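3.2 Sorting and plating of small tomatoes

The second household task concerned the handling of small tomatoes between the market bag and the table. Earlier work on home food handling has mostly looked at cutting and cooking, where the steps are fixed by a recipe. Putting fruit on a plate has no recipe, and people do it in very different ways. We wanted to know how they decide which fruit goes out first, how much they put on one plate, and what they do with fruit that is less ripe than the rest.

Tomatoes were bought on Wednesday mornings from two stalls at the Grovgate market. We asked the sellers for mixed lots and did not pick through them. A lot normally held small oval cherry tomatoes and larger round ones, with color running from orange to full red. The fruit was kept at room temperature in paper bags and used the same day. Fruit with split skin was set aside before the session and does not enter the results. Dark specks and small scars were left in, as they are common in fruit sold loose and we expected people to have opinions about them.

Each household worked at its own table with its own plates. Junhao Jin visited the homes in the Xia district and Piyumi Bandara those in Prarnusska. The only instruction was to put out tomatoes as they would for a meal with guests. Nothing was said about the number of fruit, the order, or whether the colors should be mixed. Sessions lasted up to 60 minutes, most of which went to the talk afterward.
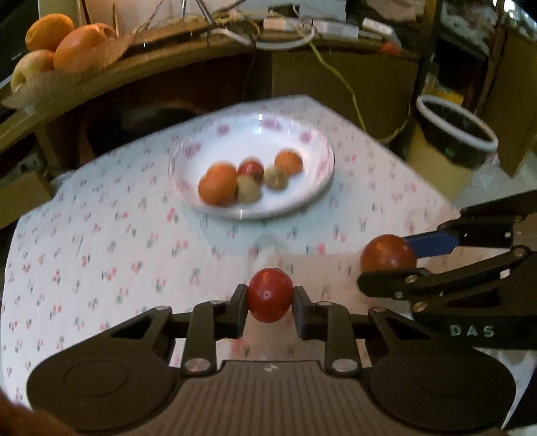
Figure 3. A red cherry tomato and a larger orange-red tomato held above a table with a small floral print. The shallow white plate behind them already holds fruit.

Two general patterns came out of the 12 households. In the first, people began with the largest fruit and filled the gaps with smaller ones. They described this as a way to see early on how much the plate would take. In the second, people took the fruit in the order it came to hand and corrected at the end, usually by moving one or two of the redder tomatoes to where they could be seen. The second pattern was more common in homes where the person plating was also talking to someone else in the room.

Color mattered more than size in what people said, though less clearly in what they did. Several people told us that orange fruit should be kept back for a few days, and then put it on the plate anyway when the redder fruit ran short. One woman in Prarnusska explained that orange ones are fine "if they sit next to a red one," and she moved two of them during the interview to show what she meant. We take this as a sign that ripeness is judged across the plate as a whole, at least for fruit that will be eaten within the hour.

The choice of plate was steadier. In nine homes the person reached for a shallow plate with a rim, and a deep bowl was used only where the fruit had to be carried outdoors. The reason given was nearly always rolling. On a flat plate round tomatoes drift toward the edge when the plate is moved, and the rim stops them. In a bowl they stay put, but the ones underneath cannot be seen, and people disliked having guests dig for the ripe ones. Decorated plates raised a separate question. Some people left part of a painted rim clear on purpose, while others said they had stopped noticing the pattern years ago.

Grip was not part of our original plan, but it came up in the talks often enough to report here. People handled cherry tomatoes from the sides and kept clear of the stem end, which they thought bruised first. Larger fruit was more often cupped from below. Two people mentioned that a firm press tells them whether a tomato is ready, and both said they would not do it at a stall where the seller was watching.

The washing step was left out of the timing. Homes differed in whether the fruit was rinsed in the bag, under the tap, or in a basin, and the drying time varied too much to compare. Section 3.3 deals with washing on its own, using the lots from the last 3 weeks of the Selerance visits.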